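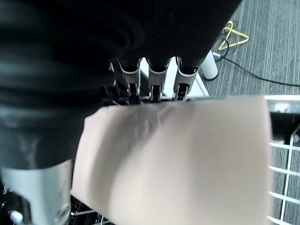 Robot hands practice the small jobs around a kitchen sink

Kellatdale, Jan 12, 2024 — A robotics company here has spent the winter trying to get a two-armed machine to do the kind of kitchen work most people finish without thinking about it. The company, Gistano, says the results so far are mixed.

The work takes place in a test kitchen with counters, cabinets, a sink island and gray carpet. The jobs are plain ones: picking up something thin and flat, setting it on a rack, moving it to another spot, letting go of it at the right moment. Gistano began the trials in September and has logged 3,749 attempts.

The company would not give an overall success rate. It said stiff objects such as cups and boxes are handled well enough that staff have stopped paying much attention to them. Thin sheets and soft goods are the trouble. A sheet bends when the thumb presses on it, and a grip that holds at one edge can let the other edge slide.

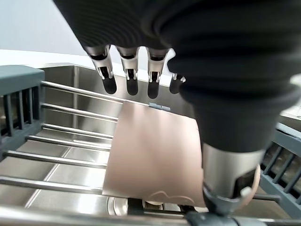

Dish racks add to the problem, according to the company's notes on the trials. A flat counter pushes back evenly when a hand comes down on it. Rods do not, and a finger that lands in a gap can push an object through or tip it. The notes also list glare from metal as a common reason for a bad reach.

Gistano uses hands with fingers in place of the simple two-sided grippers found in most warehouses. Hands cost more and break more often, but the company argues that homes are full of things made for hands, and that a machine meant to work in them should be able to use the same handles and the same edges. It replaced two finger joints in December alone.

Speed is the other open question. A person can lay a cloth or a mat over a rack in a second or so. The machine often stops above the spot, adjusts, and starts down again. Gistano said it has kept the arms slow on purpose while the grip is being worked out and that it expects to raise the pace later in the year. It gave no target.

A rival, Kragh, has taken the opposite route. Its machines work on shop floors, where they restock shelves and empty bins, and it has said it has no plans for kitchens. Kragh's units use a flat two-sided gripper and handle boxed goods only. The company says some 300 of them are in use, most of them on night shifts, when the aisles are clear.
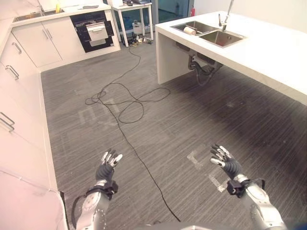
Space matters as much as grip, both companies say. A store aisle can be measured once and kept the same. Kitchens have sinks, drawers and appliances in different places, and the people who live there move things around all day. Gistano's machine has so far worked in a single room, and the company said it does not know how well the skills would carry over to another one.

That is due to be tested next. Gistano has an agreement with Zondport, a property management firm, to try the machine in 2 furnished apartments that are between tenants. The list of chores there is short: clear the counter, load the rack, hang a towel, wipe the sink. A staff member will be present at all times and can stop the arms with a hand-held switch.

Zondport said it would decide on any further trials after those visits are finished. Gistano has not set a price for the machine or a date for sales.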